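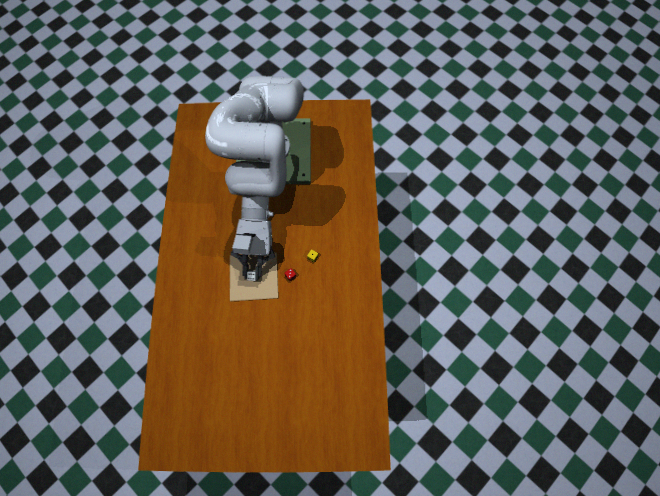

Figure 3. Robot arm on a long wooden table, computer-rendered view.

Print this article | E-mail this article

4.2 Does a regular check-in talk make couples happier?

The claim that couples do better if they set aside a fixed time to talk about their relationship is now so common in advice columns that few writers bother to support it. Where support is given, it usually goes back to the Norier programme, which asked couples to hold one such talk a week for 14 weeks and to fill in a questionnaire before and after. The average score went up. We think much less follows from this than is usually claimed.

The first problem is who was left at the end. The programme signed up 3915 couples, of whom 2615 returned the second questionnaire. A loss of one couple in three would be worth a paragraph in any study, and in a study of whether couples get on it deserves a good deal more. Two people who have stopped speaking do not sit down together to fill in a form. Some of the missing couples may have moved house or grown bored, but the programme did not follow them up, and Strebel's later reading of the same material treats them as if they had dropped out by chance. She offers no test of this. When the missing couples are given their own starting score, a mild assumption that does them no harm, the average gain shrinks by a third. If some of them had become less happy, it would shrink further.

The second problem is the questionnaire. The Tillier scale has 30 items, and several of them ask whether the couple "make time to talk" or "discuss difficult matters openly". Couples who have been told to hold a weekly talk, and who have held it, will naturally agree more strongly with such items at the end than at the start. It would be odd if they did not. That tells us they followed the instructions. Whether they like each other any better is a separate question, and the total score mixes the two.

Liesl Strebel has replied to a similar point by saying that talking is part of what a happy relationship consists of, so the overlap does no damage. We are not persuaded. Plenty of people describe long and contented marriages in which feelings are hardly mentioned, and plenty of unhappy couples talk about little else. If talk is written into the measure of happiness, the finding that talk brings happiness can hardly fail.

The smaller Brekadus study is sometimes put forward as an answer because it had a comparison group. The comparison couples, however, were asked to do nothing at all. A fairer test would have given them some other shared task, such as cooking a meal or going for a walk, with the phones put away. As things stand, the study cannot separate the effect of the talk from the effect of an evening spent together, or from the simple fact that somebody had taken an interest in them.

We do not claim that check-in talks are useless. Some couples in both studies wrote that they valued them, and we have no reason to doubt what they wrote. Others found them a chore, and a few said the talk had become the place where old quarrels were brought out every week. These remarks appear in the Brekadus appendix and are seldom quoted. Any new study should report them alongside the averages, and should say plainly what became of the couples who left.

14 comments | 30 shares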